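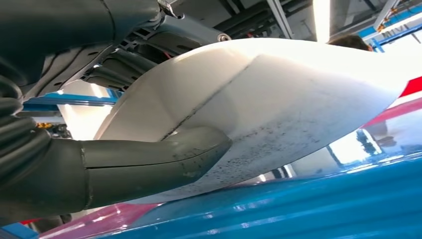
Off-white panel over the blue, speckles on the lower middle

From: Romana Jurčo
To: Norklow workshop list
Subject: Re: Specks on pale panels

Hi Lenka, hi all,

In the picture at the top, the panel is pale and mostly clean, and the dark specks are in one patch below the middle. I'd look there first and leave the rest alone until you know what you're dealing with.

Lenka Vrabec wrote:

> I have 3 curved panels to clean before Saturday, all close to white.
> Two of them have small dark specks that stay put when I use a dry
> cloth. I can't tell if it's dust that has settled or something that
> splashed. Marcela says to go straight to the polish. I'd like to hear
> from someone who has done pale ones before I try that.
>
> Also, does it matter that they sit right over a shiny painted surface?
> I don't want to take them off if I can avoid it.
>
> Lenka

I wouldn't start with polish. If any of it is grit, you'll be rubbing it into the finish, and fine scratches on a pale curved panel show up as soon as the light comes from the side.

My order is this:

1. Blow or brush off whatever is loose. I use a soft 2-inch brush and work down toward the lower edge.
2. Lay a damp cloth over the patch and leave it for a few minutes. Don't rub.
3. Lift the cloth and look at it. If there are dark marks on it, rinse it and do the same again.
4. Wipe once with a clean, wet cloth and plain dish soap, then once with water.
5. If specks are still there, try the polish on a spot near the edge where it won't matter.

I get around 20 wipes out of a cloth if I keep folding it to a clean side. After that it goes in the wash.

Watch the creases and seams. Where the surface changes angle, a cloth tends to skip over the low side and leave a line of soap. A cotton swab takes care of it. The same goes for small fasteners and slots near the top edge – water gets in there and then runs out over the panel after you've finished.

On your second question, yes, I'd cover the paint. Drips dry on a glossy blue finish and leave rings, and the dirt you brush off the white has to land somewhere. A folded cotton sheet pushed up close to the lower edge of the panel is enough. Take it away by lifting the corners in, and shake it outside. You can leave the panels on.

I have a pack of 50 cotton cloths from Vlček on the shelf by the sink, mostly unopened. Take what you need and put the used ones in the gray bin, not the one for oily rags.

Could you write back and say whether the specks came off at step 2 or needed the soap? Kristýna has the same job coming up in March and she asked me about it yesterday.

Romana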